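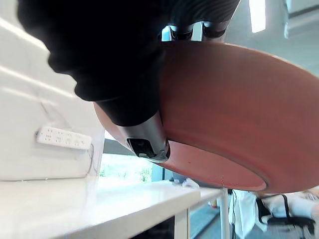

How many demonstrations does the policy need before adding more stops helping?

Fewer than we planned for. On the round-object tasks the curve went flat well short of the full set, and what moved it after that was variety in the starting poses.

3.2 Collecting the demonstrations

Figure 2. Wrist camera view during a demonstration, gripper against a round terracotta-orange object. Same kind of view the policy gets at test time, no crop.

All demonstrations were collected at the Gevberg site by teleoperation. One operator drives, one person resets the objects and keeps the log. We started with 7 operators and ended with 4, the other three had too many aborted episodes and we dropped their data completely. Maybe too strict. We did not go back and check.

The wrist camera is the main input. In views like Figure 2 the gripper takes up a lot of the image and the object runs past the right edge, so the policy almost never sees a whole object once it is close. We thought about moving the camera further out. Tried it for one session, the mount kept hitting the table, moved it back. The room also shows up in the view (window, ceiling light, table legs) and we left all of it in. No masking, no background replacement. Daylight through the window changes a lot between morning and late afternoon, so sessions were spread over the day on purpose.

Each episode starts from a pose drawn from a list of 121 poses. The list was written by hand by Dale Beaudoin and covers high, low and side approaches. Steep side approaches are over-represented becuase those are the ones where the first version of the policy failed most. Operators were told to go to the pose, wait for the tone, then start. They were not told how to grasp. Some press on the rim first and then close, some close straight away. Both kept.

Round dishes and pots were the hard group. Smooth surface, one color, very little for the vision encoder to hold on to except the rim. When the shadow of the wrist falls on the object the edge gets harder to find, and the early policy would often close too soon. We added extra episodes for this group in the second half of collection.

3.3 Logging and filtering

Episodes are written by the Istilus recorder: wrist images, joint positions, gripper command, operator ID. Timestamps come from one clock on the arm controller. During the first sessions they came from two clocks and drifted, those sessions are not used anywhere in this paper.

After filtering we keep 4000 episodes, this is the Vilero set. An episode is removed if the operator pressed abort, if any image stream has a gap, or if the gripper command never changes. We do not remove slow episodes. We do not remove episodes with a failed first grasp if the operator recovers, these turned out to be usefull (Section 5.1), the policy picks up the retry.

Labels for success are given by the person resetting, right after the episode ends, one key press. A second pass over the video was done for the round objects only. Disagreements went to the second labeler. Not ideal, the second labeler had seen the first label.

For the comparison in Section 4 we also train on the older Perron set, same arm but a fixed camera and no wrist view. Poses there were not drawn from a list, so the two sets are not matched and the numbers should be read with that in mind. A matched version would need recollecting everything, which we had no time for.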